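Laboratory Methods II
Handout 6: Plates, lids, racks and the bench they sit on
Prepared by Yaa Agyeman
Revised Feb 27, 2018

6.1 Scope

This handout covers the handling of multi-well plates, their lids and the trays that hold them between steps. Pipetting technique was covered in Handout 4 and is not repeated. Read sections 6.2 to 6.5 before the practical. Section 6.7 is for reference.

6.2 Terms

Plate: a rectangular block with wells open at the top. All plates used in this course share one outer footprint.

Skirt: the lower rim of a plate. The skirt carries the load and locates the plate in a holder. Labels go on the skirt, short side, never on the lid.

Lid: a shallow clear cover that rests on the plate. It does not seal. A lid slows evaporation and keeps out dust. For storage overnight or longer, use adhesive film.

Rack: an open grid that holds tips or tubes. From directly overhead a tip rack and a plate can be hard to tell apart. Check the side profile before reaching for one.

Tray: a clear plastic carrier, larger than the plate. It catches drips and lets the plate be moved without touching the skirt.

6.3 Orientation

Wells are named by row letter and column number. A1 is the upper left well when the long side of the plate faces the operator. Most plates have one or two notched corners, but the notch position differs between suppliers. The Clamilance plates in the stockroom are notched at A1. The older Ostoron plates are notched at A12. Do not mix the two in one run.

A plate turned end for end gives data that look plausible and are wrong. In the April run last year, plate 722 was read in reverse and the error was found only when the blanks were compared. Mark A1 on the skirt with a permanent pen before adding anything to the plate.

Plates do not need to sit square to the bench edge during setup. They do need to be square to the reader carriage. Turn the plate by the skirt with both hands, keeping it on the surface until the turn is complete.

6.4 Lids

Lift the lid straight up. Sliding it sideways can drag liquid from one well to the next. A removed lid goes down on a clean surface, inner face up if it will be off for less than a minute, inner face down on a fresh wipe otherwise.

Clear parts are easily lost on a patterned background. A lid or empty tray lying on a mottled mat shows mainly as a faint outline and a spot of glare. Before putting anything down, look across the mat from a low angle so the edges catch the light. Stacked clear parts are harder still: color from a rack underneath shows through and can be mistaken for the top item.

6.5 Bench layout

The working area is the mat. Items in use go on the mat; items waiting go beside it. The following rules apply to all groups.

Keep one plate in the working position at a time.
Place tube holders and spare racks on the same side for the whole session.
Keep paper flat and clear of the mat. Write on it there, and do not bring it across an open plate.
Packaging stays off the metal surface.
Wipe the mat between runs. Streaks from the wipe are acceptable; droplets are not.

Colored plates are preferred for training because the grid stands out from the mat. Color has no bearing on the assay at this stage. For absorbance work in Handout 7, only clear plates are accepted by the reader.

Purple plate and clear plastic on the marbled mat, close up and with the surrounding bench:

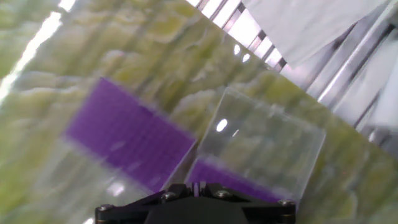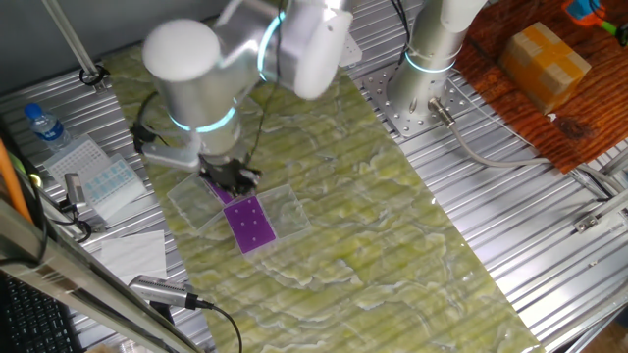
6.6 Evaporation check

Each group measures water loss from one lidded and one unlidded plate.

Tare the balance with the empty tray in place. Weigh each dry plate and record the mass. Fill the wells with deionized water according to the sheet, leaving the outer columns empty. Weigh again. Leave both plates on the bench for 61 minutes, then weigh a third time without wiping the skirt.

Mass loss is the second reading minus the third. Express it as a percentage of the water added. Report both plates in the same table, with the lidded plate first. If the loss from the lidded plate exceeds that from the unlidded plate, check the labels before repeating the measurement.

Common sources of error: a drop on the underside of the lid left behind when the lid is swapped, a tray weighed with one plate but not the other, and a balance door left open during the reading. Lids must be weighed with their own plates at every step.

6.7 Stock and records

Course plates are logged under item code 2226. Enter the lot number, the supplier and the group name. Plates with a cracked skirt go in the Hiton bin under the sink. Plates with scratched well bottoms may be kept for layout practice if they are marked PRACTICE on both long sides.

Plate maps are saved to the Trevor folder on the course drive. Use the blank map supplied there. Maps drawn by hand are accepted if A1 is marked and the row letters are legible.

6.8 To hand in

One plate map, one table of masses, and a short paragraph on the difference between the lidded and unlidded plates. State the balance used. Groups sharing a balance should say so and give the order in which they weighed.

Handout 7 starts with path length in partly filled wells. Bring the mass table from 6.6, as the volumes are needed for the first calculation.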